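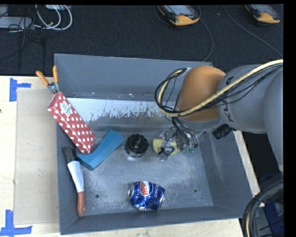
Chapter 6
Seagrass Meadows and the Animals That Graze Them

If you have ever waded out from a quiet beach at low tide and felt something soft and ribbony brush against your ankles, you have probably met seagrass already. Most people take it for seaweed and think no more of it, which is a pity, as the two are only distant relations. Seaweeds are algae. Seagrasses are true flowering plants, with roots, leaves, flowers and seeds, and their ancestors once lived on land before making their slow way back into the sea.

In this chapter we'll spend most of our time in Homau Bay, a wide, shallow stretch of water where the meadows grow to a depth of 6 metres. I first went there as a student, in December, with Thitima Chaiyaporn, who was then mapping the beds by hand from a very small boat (and a very leaky one - we took turns with the bailing). Her maps are still a pleasure to look at, and you will find yourself working from a simplified version of them in the exercises on leaf cover.

A meadow looks calm from above, but there is a great deal going on in it. The leaves slow the current, so fine sediment settles out and the water becomes clearer. Young fish shelter among the stems. Sea urchins, green turtles and dugongs all come to eat, and each of them eats in its own fashion. A turtle crops the leaves and leaves the roots behind, rather like a sheep in a paddock. A dugong will often pull up the whole plant, root and all, and leave a winding bare trail across the bottom.

You might expect such trails to be bad news for the meadow. Thongchai Pongsiri, who followed 400 of them on the Nuchit side of the bay, found that many were colonised by small, quick-growing species well before the larger ones returned. We'll come back to his results in section 4, once we've looked at how seagrasses spread.

Before you read on, try to recall what you learnt about photosynthesis in Chapter 2, and in particular why light fades so quickly in cloudy water.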